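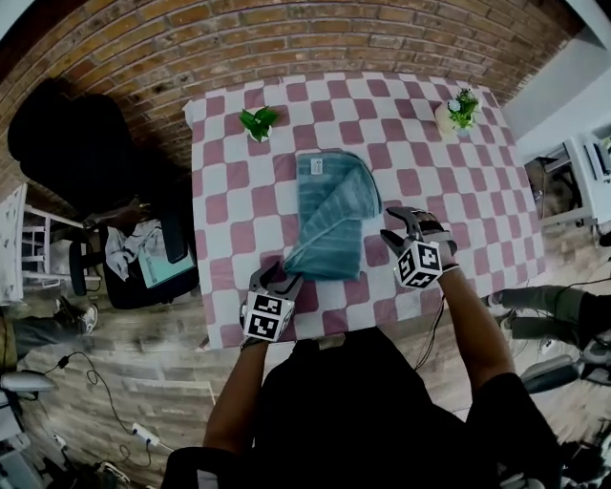
Fig. 1. Folded teal towel on the checkered cloth, left gripper pinching the lower left corner.

Search this site
Home | Handouts | Parts list | Shop hours
March -- by the Grorenum workshop notes desk

Handout 4: Hand-held grippers and the towel fold

Welcome back, everybody, and thank you for sweeping up so nicely last time! Tonight we stay with the towel, and I know some of you are itching to move on to shirts, but a ribbed towel is a wonderful teacher and I'd like us to give it one more evening.

Take the corner with the tips of the fingers, close slowly, and keep the other gripper open and up until you need it (most of our tangles start with a second hand that comes in too early). The cloth will bunch a little at the jaws -- that's fine.

Keep the printed cubes facing up. If your sleeve covers one, the Tondico script drops those readings, and you'll be sorry later on. Run the cable along the inside of your forearm and leave some slack at the elbow.

Our Levchenko folder holds 592 folds so far, and we'd love over 700 before we start on the arm itself. The Vatinex motor mounts are printed and waiting in the second drawer.

For next time: read the calibration pages, and bring one towel from home, any color you like.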